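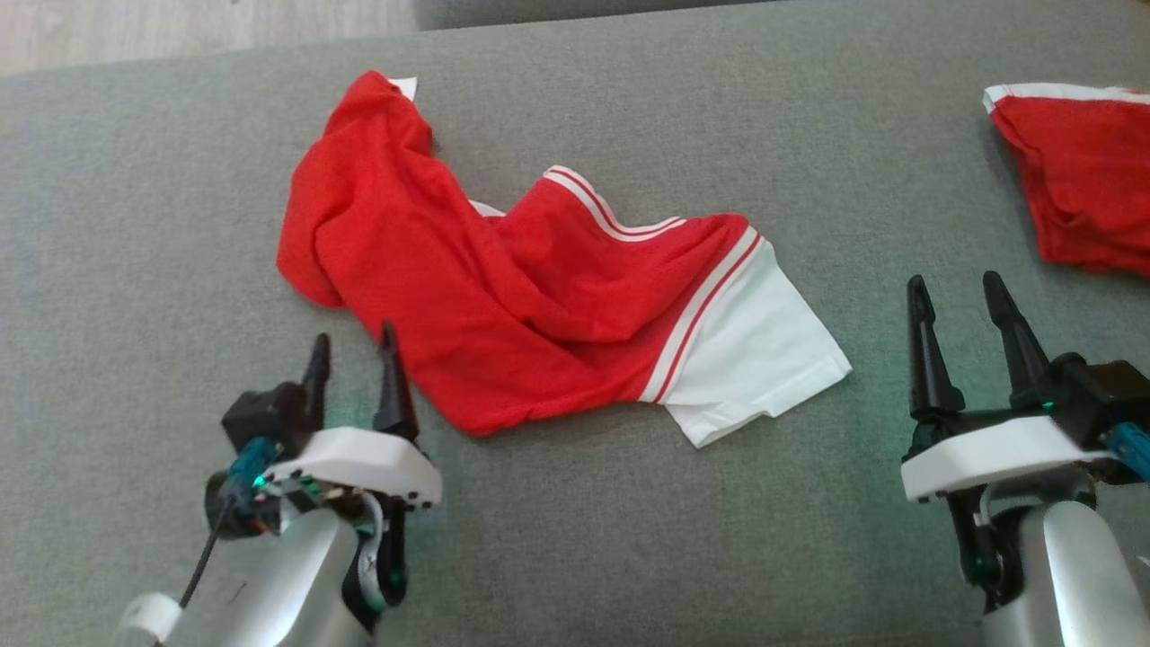 ## 7. Recovery after a snagged garment

This section applies to the Utora two-arm folding station when working on upholstered surfaces. A snag occurs when a finger closes on the seat fabric as well as the garment, or when a sleeve or trim is caught between the finger and its mount. The arm then reports fault 373 and holds its position.

**Caution:** Do not pull the garment while the arms are powered. A held arm may move without warning when the load is released.

1. Press the stop button and wait for the arms to settle.
2. Note the fault number and the step shown on the Batside panel.
3. Select *Release*, then open the gripper concerned. The other gripper should stay as it is.
4. Check that the fingers hold the garment only. Raise the arm by 130 mm at low speed, keeping hands clear of both fingers.
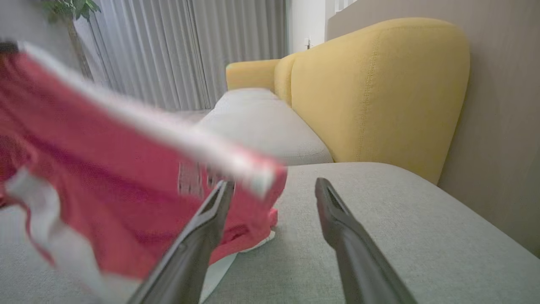 5. If the seat fabric lifts with the garment, stop again and lower the arm. Free the cloth by hand with the power off.
6. Inspect both fingers for threads -- including the joint at the mounting plate -- and remove any found.
7. Restart at 70 per cent speed and complete one full fold before returning to normal running.

**Note:** A second fault 373 on the same garment must be reported to Gonçalo Teixeira at Grutberg, quoting form 765. The station is to remain switched off until a reply is received.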